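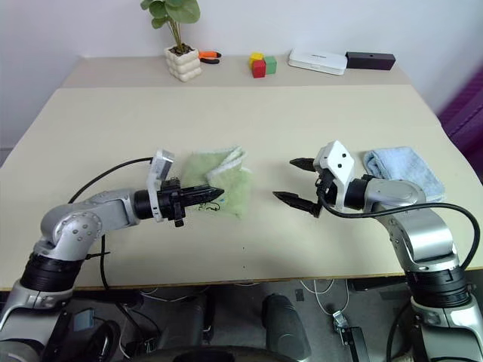
Two acts and a cold pie

December 2020

I went to a play. Sitting down, in a room, with other people breathing in the same general direction. I'd forgotten how hard theatre seats are, and how keen everyone is to get past your knees once you've arranged your coat.

The play was Poven, by the Ploltham Players, who perform in the old grain store behind the Clunitz Hotel. The hall used to hold 320. They'd set out every second chair and put tape across the rest, so for once I had an armrest on both sides. If the theatre industry is looking for reforms, it could start there.

Poven is a town that floods in the first act and argues about it in the second. I gather it was meant to open in April and the cast have been carrying their lines around ever since, like shopping they couldn't put down. It showed, mostly in a good way. The long scene in the council chamber went at a tremendous clip. Then somebody skipped a page, I think, as the mayor's wife came on furious about a letter that hadn't arrived yet.

The flood was done with blue sheets and a fan. I was ready to be superior about this and then got a bit teary when the piano went under. I blame the year.

My one real grumble is the ending. There are 4 of them. The lights dim, you get your hands ready to clap, and up they come again on another relative with something to say about the bridge. By the third I was on the side of the water. 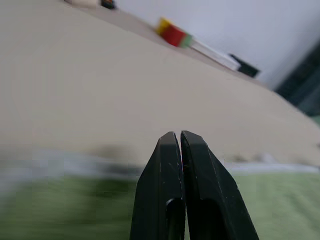 Filed under: Theatre, Going Out Again

The interval deserves its own paragraph. It ran 10 minutes, and the bar could serve 2 people at a time, so you can do the arithmetic on my glass of red. I did get a pie, which had been warm at some stage of its life. I ate it outside under the awning and listened to a couple disagree over whether the brother was the same actor as the priest. He was. The moustache came off.

Tickets were cheap and the program was a single folded sheet with the director's name spelled two ways. Next they're doing Czarnecka, a comedy set in a dentist's waiting room, and I've already put my name down. I'm bringing a cushion and my own pie.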